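4.2 Does teleoperated data carry what we think it carries?

The usual argument for remote control is that a person steering the arm passes on more than a path. Intent, caution and small corrections are supposed to come along for free. We are not convinced. In the Udholm task set we collected 50 demonstrations per task in simulation, all driven by one operator through a handheld controller, and trained the same policy on each set. The tabletop tasks (Figure 3) ask the arm to pick up a named object while leaving its neighbors alone.

Calvo, who drove the arm, reported that he often paused over the target to judge depth on a flat monitor. Those pauses are in the data. A policy trained on them learns to pause too, and an outside reader could easily take this for care. When we cut the pauses from the recordings and trained again, we saw no change in success that we would be willing to defend.

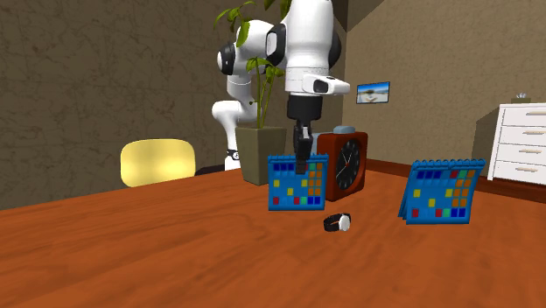
Figure 3. A simulated tabletop task with two desk calendars, an alarm clock and a wristwatch. The gripper is at the top edge of one calendar.

Earlier work with the Kollmont interface claims that more demonstrations smooth out habits of this kind. That may hold with many operators. With one, it seems to us that more data mostly means more of the same habit. Going from 50 to 515 demonstrations on the calendar task made the policy look steadier, but it still failed when the target was turned away from the poses Calvo had practiced on.

Hand guiding on the Baumgartner arm had the opposite fault. Motions were quick and direct, but the person's grip on the wrist put loads on the joints that the policy could not reproduce by itself. We ran this comparison on 2 tasks only and do not rank the methods on that basis. We would ask the same restraint of papers that report a single success rate over 1000 trials and say nothing of who held the controller.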